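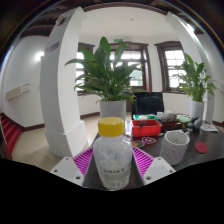 Does the inventory cover items that were put away before the table was sorted?
Items already stored in cupboards or drawers at the start of a session are outside the inventory. Only what lay on the tabletop was entered.

Cunitz Tabletop Inventory: Data Card
Release 2, 3 April 2021

Summary
The Cunitz inventory records household goods found on shared tables at the Mudomdale residence and the groups into which residents sorted them. It is intended for the study of everyday storage and tidying.

Contents
items.csv: one row per item, with group and final storage place
groups.csv: the 11 groups used for sorting
notes.txt: remarks entered by residents

Groups
Bottles with screw caps are entered separately from mugs and other drinkware. Coasters are listed with table linens. An open basket is entered as a container, and anything lying in it receives its own row. Loose papers are treated as a single item per table.

Known limits
Labels that could not be read in full are marked "partial." Some 10 rows have no storage place. Contents of closed packages were not checked.

Maintenance
Tadeusz Zieliński maintains the item list. Leokadia Pietrzak reviews changes to the groups. Corrections should state the row number and the proposed entry.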